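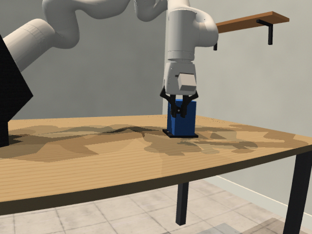

The Vatix

June 25, 2022

Two thousand dollars is what I had, so 2000 is what I offered, and the man in the yard at Arnercombe looked at the car and then at my shoes and said okay. Too quick. Should have said 1628, the number on the sticky note in my pocket, the real number, the one that left something over for gas and a motel. But I'd already opened my mouth.

A Netov Vatix. Wagon, five speed, brown going to a different brown on the hood. My dad had one. Same seats, the ones with the ribs that leave lines on the backs of your legs in summer. Same ashtray that won't stay shut. I sat in it and the smell was wrong, somebody had smoked cigars in it and then somebody else had tried to fix that with coconut, but the door made the noise. That clunk and then a little rattle right after from the window winder. I would have paid more for the noise alone.

He wanted cash. I had cash. He signed the title on the roof and the pen went through the paper a little.

"Clutch is a bit low," he said, when the money was in his shirt.

Four hundred miles home. It was already past three.

First hour, fine. Better than fine. Windows down because the fan only blew on one setting, and that setting was hot. It pulled left over 60 so I stayed under 60. Trucks went by. A kid in a minivan waved at me and I waved back like I was in a parade. I drank a warm soda and ate a whole sleeve of crackers with one hand and thought about calling my brother to tell him, and didn't, then did, from a gas station, with the engine running becuase I was scared to turn it off.

He didn't say anything for a while. Trucks going by on my end, dishwasher on his.
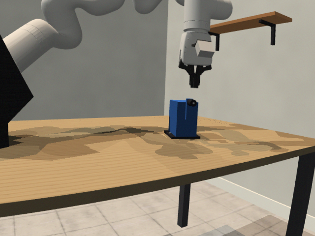 My brother wanted to know if I had checked the fluid. Any fluid. He said the old man's went the same way, did I not remember, the pedal just got softer all one September until it laid down on the floor and stayed there, and they had to leave the car outside the dentist for two nights. He said a clutch that's a bit low is a clutch that's leaking. He said look under the dash, up by the pedal, put your fingers up there.

I put my fingers up there. They came back shiny.

"How much did you pay," he said.

I told him I was losing the signal.

The gas station had brake fluid, which is the same stuff, on a shelf with the air fresheners. I bought two bottles. Found the little reservoir, wiped the cap with my sleeve, filled it, pumped the pedal, filled it again. It came up. Not all the way but up. I felt like a surgeon. Washed my hands in the bathroom and there was no soap so I smelled of it all the way to the county line, that and coconut.

So then I had a system. Every forty minutes, pull over, top it up, pump pump pump, go. In between don't touch the clutch if I could help it. Leave it in fifth. See a red light way up ahead and start slowing down half a mile back and hope. People honked. I let them.

The sun got down to where the visor doesn't help. The visor in a Vatix is a joke anyway, it's about as wide as a candy bar. Dad used to hold his hand up. Drive with one hand and hold the other out flat in front of his face, and we'd all do it too, my brother and me in the back, saluting the sun. I did it now. Nearly missed the turn onto 900.

Route 900 is the long way, but it's flat and there are no lights on it. That was the thinking. What's also on it is Escobar, which I forgot about. Escobar is one street and a hill, and at the top of the hill there is a stop sign. A stop sign! For who.

I came up in third, pushed the pedal, and it went down to the carpet like there was nothing on the other end. Stalled right on the line. Dark now, just about. A dog barking behind a fence. I pumped it. Nothing. Poured in what I had left of bottle two and pumped it and heard it running out somewhere behind the dash, a little trickle, and felt it on my ankle.

Okay. Handbrake. Hazards – one worked.

I sat there. I want to say I was thinking but I was mostly just looking at the odometer. I'd been so happy about that door.

An old woman came out of the house with the dog. Robe, flashlight, big men's boots. She put the light on the hood, then along the side, then in my face.

"That's a Netov," she said.

I said it was.

"We had a Netov." She walked all the way around it. She kicked the back tire, not hard. "Clutch?"

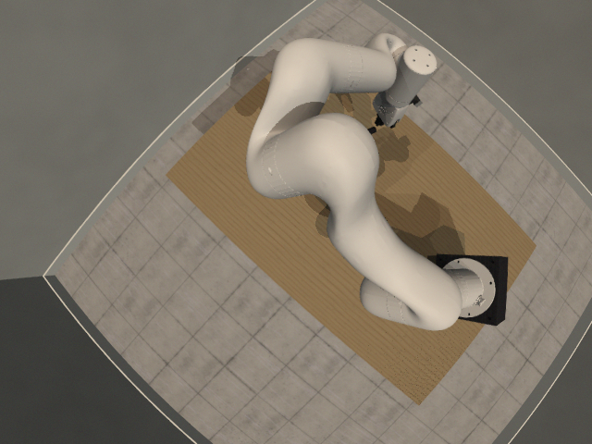 Can you drive one with no clutch? You can, if you start it in first with your foot off everything and never have to stop again.

She told me how and I half knew it. Dad had done it that September, once around the block before my mom made him park it. Put it in first, engine off. Turn the key, and the starter drags the whole car forward, jerking like it's got hiccups, until the engine catches and then you're rolling. To shift up, ease off the gas, pull it out of gear gently, wait, wait, let the revs fall, and lean on the lever with two fingers. Don't shove. It goes in by itself when it's ready or it makes a terrible noise and you try again.

"Or roll it," she said. "You've got a hill."

I did have a hill. She stood at the stop sign and looked both ways for me, boots apart, flashlight pointed down the road like she was bringing in a plane. Nothing coming. She slapped the roof.

I let the handbrake off. It didn't want to go and then it did. No engine, just tires and that rattle from the winder. Key on. Second gear, two fingers. It bucked so hard the ashtray shot out and hit my knee, and then it caught, and I was yelling, no idea what, out the window, and I saw the flashlight in the mirror going back and forth.

Third took two tries. Fourth went in like butter. Fifth I missed completely, got a noise out of it I don't want to hear again, went back and got it.

After that I just didn't stop. Seventy some miles of nothing, fields, one grain elevator with a light on top. I needed the bathroom so bad I was singing. I'd have given anything for a cracker. A deer stood on the shoulder and we looked at each other and it decided to stay where it was, thank God. The temperature needle went up to the line, sat on it, and came back down.

Home is at the bottom of a street with two lights. First one green. Second one red, red, still red, me crawling down to it in second, then first, the whole car shuddering, and I did a thing I'm not proud of and cut through the pharmacy lot. Came out the other side. Bumped up my own driveway, turned the key off in gear and it stopped dead with its nose about a foot from the garage.

Quiet. Ticking.

My brother was sitting on the step. He'd driven over, he had a bag from the parts store and a work light and he still had his slippers on. He didn't say anything about the money. He came around to the driver side and opened the door, then shut it again. Clunk, rattle.

Opened it. Shut it.

"Do the back one," I said.

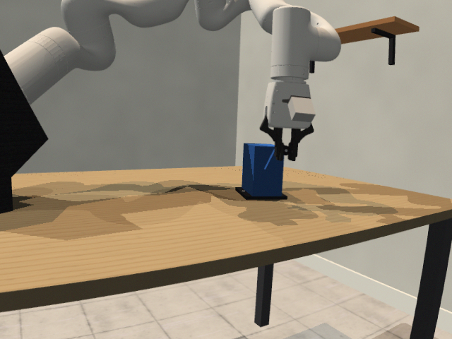

Computer render: robot arm and wooden table.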